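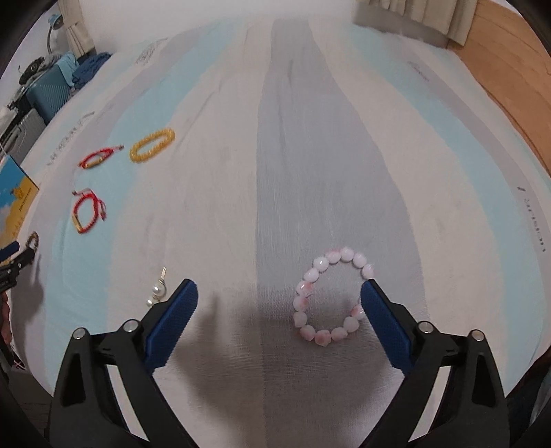
I got back from Mirkbridge last night with cold feet and a notebook full of scribbles, and I'm so glad I made the drive. The tribal language office there has finally put its winter story recordings back where people can hear them, and the community room was packed (I ended up perched on a radiator cover next to somebody's grandson).

The recordings were made by elders a couple of generations ago, mostly in kitchens, and for years the tapes sat in boxes at the old Mertens schoolhouse. There are 72 of them in all. Some run only a few minutes and some go on for most of an evening, with dogs barking and coffee being poured and everybody talking over each other, and I loved every bit of it!

Theda Fuchs, the office's archivist, played three short ones on December's first really snowy evening of the year. These are cold-weather stories, so the families asked that they only be played between the first hard frost and the thaw, and the office is sticking to that. Come spring the listening room switches over to place names and songs.

"My aunt is on tape 5 and she's bossing everyone around," Fuchs told me, laughing. "I'd forgotten how fast she talked."

The part I hadn't expected was the word list. Marloes Vermeulen started it in October with two high school students, and they're already at 767 entries, a good many of them words for ice and for kinds of walking that younger speakers hadn't heard before. She let me try a few out loud. I was terrible, and a very patient seven-year-old corrected me twice.

Copies are going to the families first, then to the reading room in Onberg, where up to 123 people can sign up for the beginner classes this winter. Tribal members get first pick of the spots, and the sign-up sheet is at the front desk. The next listening evening is 9th December, doors open after supper, and there'll be soup. Bring a chair if you've got one.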